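# Padumum Open Day Set — README

Hand-held gripper recordings from the September open day at the Hodora workshop

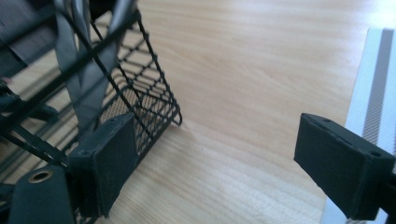

*Left finger up against the wire mesh basket with the dark gray straps in it; right finger open over the table.*

12 shares · 2 comments

## What this is

Padumum is a small set of table tasks recorded with a hand-held gripper during one open day. Visitors held the gripper themselves. There was no robot arm at this station. The arm demonstration was in the next room and its logs are kept separately under the name Vustus.

The set has 321 recordings made by 67 visitors. Staff warm-up runs are not included. Each recording is one attempt at one task, from the start tone to the moment the visitor set the gripper down or handed it back.

Maintainer: Renu Maurya

## How the day ran

Doors opened at 10 am and the last recording was made a little before 4 pm. Visitors came to the table one at a time. A staff member showed the grip once, let the visitor open and close the fingers a few times, and then read the task from a card. Nobody was coached during a recording. If a visitor asked a question partway through, the staff member answered it and the recording was kept, with `talk` set to 1.

We stopped for lunch and again for the Gauthier talk, so there is a gap in the timestamps after 2 pm. The clock on the recording laptop was correct all day.

## Tasks

`basket_out` — take one item out of the mesh basket and put it on the table

`basket_in` — put one item from the table into the basket

`basket_move` — shift the basket to the other side of the table

`free` — visitor's choice, no card read

The basket tasks were the hard ones. The fingers are wide pads, and people who were new to the gripper tended to bring one of them down on the rim or against the side. Soft items gave more trouble than stiff ones, and straps were the worst of all, as pulling on one often brought the others along. We left these attempts in. A failed attempt is marked `result: 0` and is still a complete recording.

`free` has the fewest recordings and the least in common from one to the next. Most people will want to leave it out of training.

## Files

`video/` — one file per recording, from the camera on the gripper

`width/` — finger opening over time, same file names

`labels.csv` — task, result, talk flag, visitor number

`cards.txt` — the text read out for each task

Visitor numbers run in the order people signed in. They are not linked to names, and the sign-in sheet was not kept. A visitor who came back for a second turn kept the same number.

## Known problems

The view is close. The basket is often only partly in the picture, and in some recordings it leaves the picture completely while the visitor is still reaching for it.

Light near the window side of the table is strong and washes out the wood. We lowered the blind at midday, and the later recordings are more even.

In 89 recordings the first second of `width/` is missing. The video is complete in all of them. These are marked `late_start` in the labels file.

Sound was recorded on the day and has been removed from every file. Please don't ask for the originals.

## Use

Free for teaching and research. If you put a clip in a talk or a paper, name the set as "Padumum Open Day Set, Hodora". Split by visitor number when you make a test set. A random split will put the same hand on both sides.

Corrections to the labels are welcome. Send the file name and the line you think is wrong to Renu Maurya at the workshop. The `result` column has been checked once. The `talk` column has not been checked yet.

2 comments · Share this page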